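Task board

A task board is a flat panel with small parts fixed to it, laid out so that a pair of hands has something definite to do: press, slide, lift, turn, fit. Boards of this kind turn up on workbenches, in training rooms and in hobby clubs, and they are wonderfully simple things for the amount of practice they can hold.

Layout

Most boards are rectangular and small enough to carry under one arm. A light base is popular, as dark parts show up well on it. Raised plates lift some of the parts above the base, so the hand has to work at more than one height. Upright blocks are a favorite feature – a wide one is easy to get hold of, while a slender one next to its neighbors calls for real care. Makers like to mix the two, and a good mix is a pleasure to work through!

The board normally lies flat on a table. Some users line it up square with the table edge, others turn it a little between rounds so that the same reach never comes up twice in a row.

History

The hobby side of the subject owes a great deal to the Tono board, drawn up by Zineb Bouazza and Karim Radwan and first shown on 2000-10-26. Its plates could be unscrewed and moved, and owners were soon trading layouts by mail. The Lamrani pattern followed, with taller blocks set closer together. Rhea Castillo's list of known layouts runs to 3253 entries, many of them small changes to the original Tono plan, and it makes delightful reading for anyone who enjoys this sort of detail.

The Nuso board is narrower than either and is usually placed lengthwise, with the short side toward the user. Reaching the far end is the hard part.

Use

A session may be timed or free. In the Gavel rules, written by Ashraf Kettani, both hands start clear of the board and one hand may rest while the other works. Blocks are taken from the side or from above, and a grip that covers two at once is allowed in open rounds only.

See also: Pegboard, Workbench, Fine motor skill
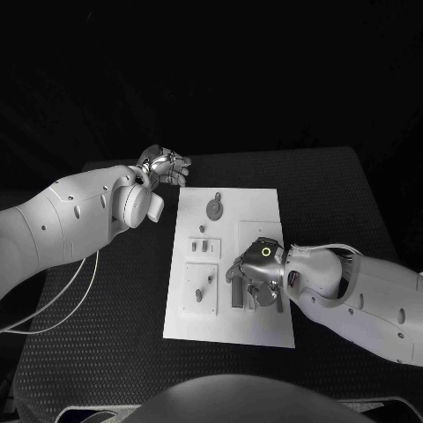

A white task board on a dark tabletop, with one robot hand on the upright blocks and the other held over the far edge.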